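Home Program Speakers Talks Venue Contact

Writing rules that operators can follow: notes from the Flivunthorpe bench
Speaker notes, afternoon session

Good afternoon, and thank you for the invitation. My talk is short and practical. I will speak about the working rules we keep at Flivunthorpe for table tasks with two arms. We call the rule book Lirnideck. It began as one page in September and now it is longer than I would like.

(Wait for people to sit. First slide.)

The first rule is about the start of a task. Both arms must have a known position, and the operator must know which arm will do the work. In our early text we wrote "the arm on the left", and this made trouble. Left for the robot and left for the person who looks at the screen are two different things. Now the rule says: always name the side from the robot's point of view.

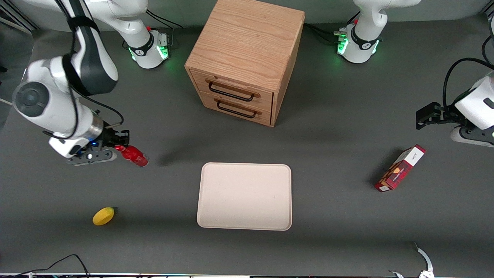
Slide 1. The robot's right arm holds the red bottle. Its base is at the left of the cabinet as we see it.

Please look where the bases stand. A new operator will call this the left arm, and I did the same in my first week. We now print "robot right" and "robot left" in the task sheet, and we do not accept a report which says only "left".

The second rule is about cables. They must stay out of the area where the grippers close. We check this before each session and again after any change of tool.

Rule three: say what "on the tray" means

A task sheet often says "put the bottle on the tray". For a person this is clear. For the one who must mark the trial as good or bad, it is not clear. Can the neck go over the rim? Can the bottle lie at an angle? In the Najjar series we had 326 trials of this kind, and two reviewers did not agree on many of them. The cause was the sentence, and the reviewers were both careful people.

(Next slide. Give them a moment to look.)

So the new text has three parts: which object, which surface, and which contact is allowed. A bottle on its side is accepted if the sheet does not ask for standing.

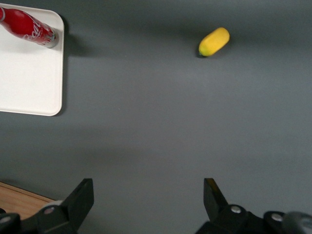 Rule four: write down the state of every object

When a trial is stopped, the log must say where each object is, including those which the task does not use. We ask for this before anybody touches the table. In Flellora, our log tool, it is one short field with a limit of 300 characters. I wanted 500, but the short limit is better, people write more clearly.
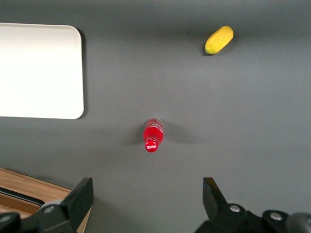

Slide 3. Tray empty, bottle on the table, banana at the upper right.

A good entry for this slide is: "Bottle on its side on table, cap toward gripper. Tray empty. Banana on table, away from tray." A bad entry is "bottle not on tray". It is true, but the next operator cannot set up the table from it.

From the 1721 entries we have now, the weak ones are mostly from the end of a shift. We moved the log check to before the break and I recommend you try the same.

(If there is time: show the printed task sheet. If not, go to questions. Copies are on the table by the door.)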